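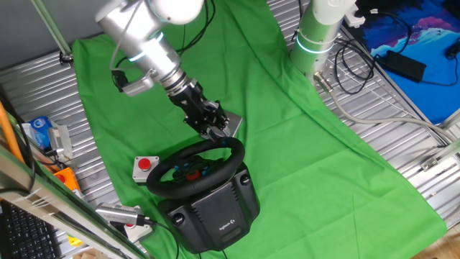 On 26 April 2020, Trygve Løken wrote:

> Can we settle the length of the Lurico race before sign-up opens? The
> calendar says 51 laps and the Vomo server page says 60 minutes. I would
> take the laps. With a timed race the people at the back never know
> which lap is their last, and last November two of them parked a lap
> early and lost their points.
>
> Also, is damage on or off? I have asked twice.

Laps it is. The lap is 3,958 meters, and at the pace we ran in practice, 51 of them means one fuel stop for everybody and maybe two for anyone who drives like me. I have changed the server page to match.

Damage is on, set to reduced. Full damage was tried at Hustico and we lost half the field in the first corner. Reduced still costs you a trip to the pits if you hit a wall hard. Sorry for missing your earlier mails, they went to the old address.

Other things for this round:

Sign-up closes at 19 cars. That is the server limit once the race control seat is taken. If more want in, we keep a waiting list in order of mail received. Mail me, don't post it in the chat, I lose track of the chat.

Qualifying is 15 minutes, open session. Stay off the racing line on your out lap. If you are caught up in someone's fast lap, send me the replay time and I will look at it, but I will not rerun the session.

If your wheel drops out during the race, pull off to the side if you can and reconnect from the pits. You keep the laps you have done.

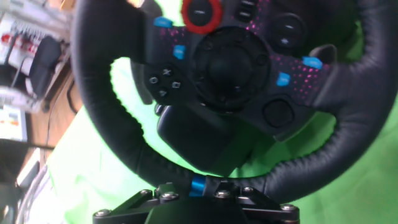

I-hsuan Man asked off list whether brake bias and traction control can be changed during the race. Yes to both. Map them to buttons before practice starts – the menu can't be opened while the car is moving, and stopping on track to do it is a drive-through penalty.

She also asked about the Cloutier setup files. Those are the ones from last season and they still load, but the tire model has changed since then, so lower the pressures before you trust them. If someone has a newer set for Lurico, please put it in the shared folder with the date in the file name.

Still open: whether the lap one incidents get reviewed by one person or two. I would like two. Trygve, are you willing to be the second?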